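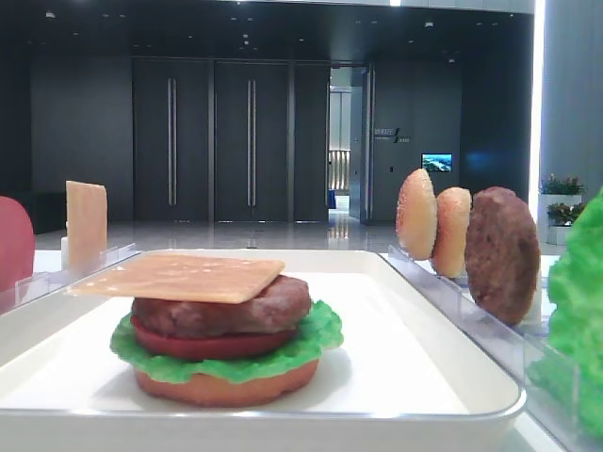 Normunds Toom feels that a burger is finished only when the top bun is on, and that anything before that is, in his words, just a pile of lunch. We have come to disagree with him a little, and most of this section tries to say why, because the half-built burger taught us more about how children think through a play meal than the finished ones did.

Figure 3. A play burger built up as far as the cheese, with more pieces standing in the clear holders on either side of the tray.

The order in Figure 3 (bottom bun, lettuce, tomato, patty, cheese) was a great favorite at the Stutik play table, and we grew rather fond of it ourselves. Putting the lettuce down first gives the burger those lovely frilly edges, and it also makes a soft-looking bed that many families told us was "how the real ones look." The cheese hardly ever went on straight. A corner hanging out past the patty was left alone by nearly every child, and when a grown-up reached over to square it up, quite a few children turned it right back again!

We also want to say a word about the holders. In our January sessions the food came in a basket, and children dug around for the piece they wanted, often settling for whatever came up first. With the pieces standing upright in slots, the choosing got slower and a good deal chattier, and we heard far more talk about what should come next. Of the 32 families who tried both arrangements, only 2 asked for the basket back.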